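The menu should not need a dictionary

Last month I ate at a restaurant in Folley where the waiter spent more time at my table than the food did. He explained the name of the place, then the name of every dish, and then the idea behind the room, which mixed two countries I like very much. He was kind and he knew his subject. But when he left, I still did not know if the fish came with bones.

I think we have started to ask restaurants for a story first and for dinner second. Tomader, the new place on the river side of Tinville, has a menu of 13 dishes and a text of 800 words to introduce them. I read all of it while I waited. It speaks about memory and about the sea. The lamb is described as "a conversation." I ordered it, and it was a good lamb, a little salty, and I did not feel that I was in a conversation with it.
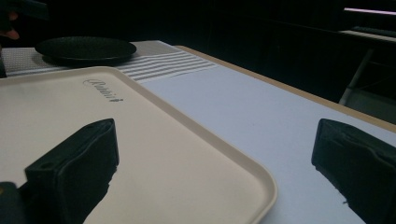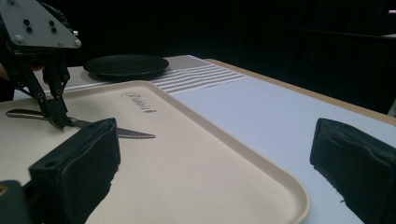 Wattimena Tal
Food columnist, writing from Tinville

I do not say this as a person who is against stories. I grew up in a house where each soup had a history, and my grandmother told it every time, also when we asked her to stop. But she told it while we were eating. The soup was already on the table, and if the story was long, you could take more bread.

In a restaurant the order is different. The guest must first accept the story and then pay for it. A plain bowl of beans costs 8 dollars in a lunch room. Give it a childhood and a village, and it becomes difficult to find under twenty. I understand the reason — rent is high, and a guest who is impressed does not argue with the bill. Still, I feel sorry for the cook who makes very good beans and has no talent for writing.

There is also the question of who is allowed to be simple. When a kitchen comes from far away, we expect it to explain itself. The steak house on the corner has never told me where its idea of a potato comes from. The family next door, who cook the food of their own parents, must print a small history lesson on the back of the menu or people will say it lacks "concept." I find this unfair, and a little tiring for everybody.

What I would like is quite small. Write the name of the dish in its own language, and under it one line with what is in it. If I am curious, I will ask, and I often am. Let the waiter have his stories ready, but let him keep them in his pocket until somebody wants one.

In September I will go back to Tomader, when the menu changes. The lamb I would order again. I will ask for less salt.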